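Four weeks of evenings with the radio on

Tuesday, March 24, 2026

I started writing this in the kitchen with the radio going, and I have moved to the back room because I kept stopping to listen. My husband says I've become a person who shushes people, and he's right, I shushed the plumber last week. So let me try to get some of it down while the house is quiet.

Those of you who have been reading for a while know that my sister-in-law's family lives in Dendano, the port town, on the hill side and well back from the water. When the strikes on the harbor started I wrote a short, scared post and then went silent, and a lot of you wrote to ask how they were. They're fine. They are tired and cross and they have run out of things to say to each other, but they are fine, and thank you for asking. I read every one of those notes, some of them twice.

What I wanted to write about is the ferry, or really the lack of it. Before all this there was a boat across the estuary every morning, and half the hill side used it to get to work or to the big market at Horance. It stopped on the second day. The road bridge is still standing but it's kept for the army and for ambulances, so if you are an ordinary person with an ordinary errand, you go the long way by bus, and the bus goes when it goes. Ruth Cáceres, who taught my niece piano and is well past seventy, made that trip to collect her heart pills and came home after dark with a loaf of bread she'd bought from a man at the bus stop. She told my sister-in-law the bread was the best part of the day. I believe her! She has always been serious about bread.

The power is the other thing. They get it in the mornings mostly, and everyone on the street has worked out their own order for it: phones first, then the water heater, then whatever needs cooking. My sister-in-law does a big pot of beans and wraps it in a quilt to stay warm for supper, the way her grandmother did, and she was a little proud of herself until her son pointed out that they'd had beans six nights running. (He is fourteen. He'll eat the beans.)

Who gets to the shelter, and how

Their building doesn't have a basement worth the name, so when the siren goes they walk down to the school. Taner Ertürk, who used to run the hardware store, has somehow ended up being the one who unlocks it, and he keeps a list on the wall of who usually comes so that he knows who to go and look for. My sister-in-law says the first week it was awful, people crying and babies and no place to sit, and that now it's closer to a waiting room. People bring cushions. Somebody brought a backgammon board and there was a proper argument over it on Sunday night, with shouting, and she said it was the first time she'd heard anyone shout about something silly in weeks and she nearly wept with relief.

The part I can't get used to is the counting between sirens. She does it without thinking. We'll be on the phone talking about her mother's knee and she'll go quiet, and I'll know she has heard something, a truck or a door, and is waiting to find out what it is. Then she picks the sentence up exactly where she left it.

The news, and how I've been reading it

I'm no expert on any of this and I try not to pretend. But I've learned a few things about following a war from far away, and a couple of you asked, so here goes.

I stopped reading the first report of anything. The night the grain terminal was hit, I saw a post saying that more than 100 people were dead, and I sat on the bathroom floor until my sister-in-law got a signal and told me the terminal had been shut for days and the night watchman was in the hospital with a broken arm. I had lost four hours to something a stranger had typed. These days I wait for the morning, and I read one newspaper and one local page, and I leave the maps with the arrows alone completely.

I also stopped asking them for news. It sounds backward, I know, but they were spending their phone battery telling me things I could have looked up. Now I ask about the beans and the piano and whether the cat has come out from under the bed, and we have much nicer calls.

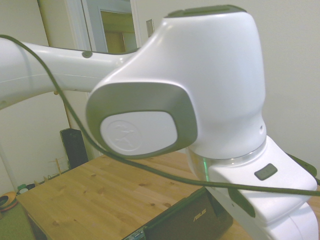
What we're doing from here

Paula Enache at our library has been putting together boxes to go out with a relief truck, and I've been helping on Thursdays. So far we've raised 400 dollars from the bake table, and that went on flashlights, batteries and those foil blankets. What they're short of now is plain, boring stuff: candles, wool socks, baby wipes, instant coffee, reading glasses in any strength. Please, no more canned pumpkin. I say this with love. We have 20 cans of it and I have no idea how I'd explain it to anyone on the other end.

If you're nearby, you can leave things at the front desk any time the library is open, and Aitana Iglesias is there most afternoons if you'd like to hand them to a person. If you're far away, I'd say find whoever is doing this in your own town, because there is nearly always someone, and they could probably use a hand with the tape gun.

I had meant to tell you about the garden too, and the saga of the fence, but it's late and I promised I'd call before their power goes off. The fence can wait for next time.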